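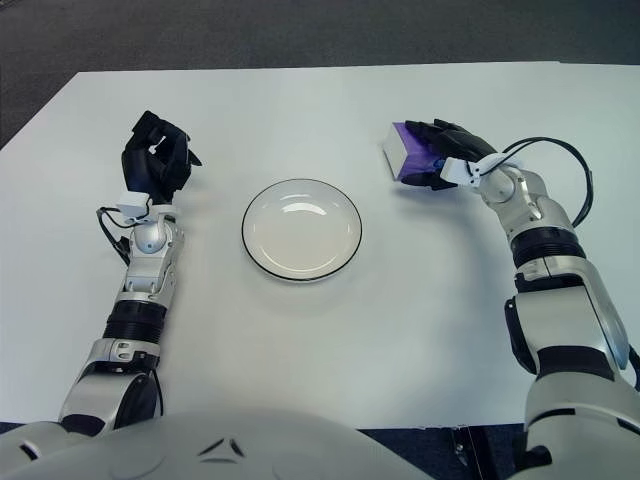
3. White on white: the plate, the box and the table

Figure 2. The round plate with the thin black rim at the center of the white tabletop, and the small purple box held over to the right of it.

3.1 Why I got stuck on the rim

I started this project thinking I was going to write about boxes. The purple one in Figure 2 was meant to be the star, and the plate was only there to give people somewhere to put it. Then I read back through the notes from the January pilot and found that almost every complaint was about the plate. People set the box down half on the lip. They nudged the plate when they meant to reach past it. One person in the pilot put the box neatly next to the plate and told me, quite happily, that it was on it (it wasn't, and we both had to lean in to check).

The pilot plate was plain white all over, and so was the table. I had picked them to match since I wanted a calm surface with nothing on it to distract anybody, and I got exactly that. What I had also done was hide the target. Radoslava Tóth, who ran the pilot with me, suggested trying a plate with a colored edge before we changed anything else, and the simplest one we could get hold of was the one in the figure: the same round, shallow sort of plate, still white, with a thin black line going all the way around.

So the question for this section got a lot smaller and, for me at least, a lot more fun. If you keep the table white and the plate white, how much help do you get from a line that thin?

3.2 The table

The tabletop is plain and matte, and under our lights it comes out slightly blue. I mention the blue because it surprised me when I laid a sheet of printer paper on it, and because two people asked whether the plate was cream. It isn't. It just looks a bit warmer next to that table than it does in the cupboard.

Matte turned out to be a good choice that I can't take any credit for, as the table came with the room. A shiny top would have given us a second plate upside down in the surface, and I would have had to deal with that in the scoring. What we get on this one is soft gray shadows. You can see the plate's shadow in Figure 2, lying beneath it and along its lower side, and it's faint enough that I had completely missed it until Čestmír Kadlec pointed out that some people seemed to be using it. More on that in 3.5.

The floor past the table is dark gray carpet. I would have liked something paler. The far edge of the table is by a long way the strongest line in view, and my hunch is that it pulls people's placements away from them a little, though I have no measurement to back that up and I'm leaving it as a hunch.

3.3 The plate

Everyone calls it "the plate with the rim," which gets confusing, so a note on words. In this paper the rim is the black line at the outer edge. The lip is the sloped white part inside it. The base is the flat part in the middle where we wanted the box to end up. There is a faint ring where the base meets the lip, and in Figure 2 you can pick it out if you look for it, but I wouldn't want to eat my lunch by it.

That faint ring matters more than it sounds. The black rim tells you where the plate stops and the table starts. It tells you nothing about where the flat part starts, and the flat part is where a box will sit level. I had muddled those two things together in the pilot scoring sheet, with a single "on the plate" column, and I've since split them into "inside the rim" and "on the base." If you are planning anything similar, please do this from day one and save yourself the evenings I spent going back over the sheets.

The other thing about the plate is the gloss. The table is matte and the plate isn't, so the lights put a bright curved highlight on it, near the upper left of the inner edge in the figure. From most seats there was a highlight somewhere along the lip. It moves when your head moves, which makes it a poor landmark, but people like a bright spot and several of them talked about it as if it were part of the pattern.

3.4 The box

The box is small, rectangular and deep violet along the sides, with a pale gray-white end face. In Figure 2 that pale end is turned toward the left, the plate side. I had chosen the box for its color and thought of it simply as "the purple one," and I paid no attention to the ends at all until the results came in.

Think about what happens when you bring the box in toward the plate from the right with the pale end going first. The part of the box closest to the plate is the part that looks most like the plate. The purple is farther back. If you are judging distance by the purple (and why wouldn't you, it's the only real color on the table) then you will tend to think there's more of a gap in front of the box than there is. Go the other way around, with a purple side leading, and the edge you care about is nice and clear against all that white.

We didn't control for this. I wish we had. We only wrote down which face was leading in the later sessions, after Radoslava Hrnčiar asked a perfectly sensible question about it over coffee and I had no answer for her.

3.5 What people did

We had 11 people taking part, and between them they made 3000 scored placements, split evenly between the all-white pilot plate and the rimmed one. The order was mixed so that nobody did all of one plate first. The box was passed over and set down at whatever pace felt comfortable. I asked people to talk while they did it if they felt like it, and some of them really felt like it!

The rim helped with the thing it ought to help with. Boxes that ended up partly over the outer edge were far less common with the black line there than without it, and that was the case for every person in the group. People also stopped bumping the plate on the way in, or did it so seldom that I quit writing it down as a separate kind of mistake. Several of them said they felt less fussy about the whole job.

On the other score, getting the box flat on the base, the rim made hardly any difference. A box can be well inside the black line and still have one end up on the slope. I had hoped that a clear outline would let people find the middle on their own, and some did, but the ones who tended to come up short with the plain plate went on coming up short with the rimmed one. They came up short by a bit more when the pale end was leading, as far as the later notes let me say.

Then there are the shadows. Čestmír had noticed that with the plain plate, a few people would wait a moment and look at the lower side before setting the box down. When I asked them about it, they said they were looking for "the gray bit." With the rimmed plate they mostly gave this up. I find that rather charming, that people had already found themselves an edge to work with and then dropped it as soon as a better one came along – and it also means our plain plate was never quite as plain as I'd claimed in the pilot write-up.

3.6 Things I would change

A second ring, for a start. If a thin line at the outer edge does this much for the outer edge, then a thin line where the base meets the lip might do the same for the base, and it would be cheap to try. I have a plate marked up for it already, drawn by hand, a bit wobbly in one place.

I would also swap the box, or at least cover its ends so that it's violet all over. And I'd like to run the same two plates on a dark table. My guess is that the black rim would then be close to useless and the white of the plate would do all the work, and the scores for the two plates should land near each other. Abdelghani Benmoussa disagrees with me on this and thinks the rim would make the plate look smaller and push people toward the middle. He may well be right. We have the darker tabletop on order, and the seating and lighting will stay as they were so that the sheets can be laid side by side.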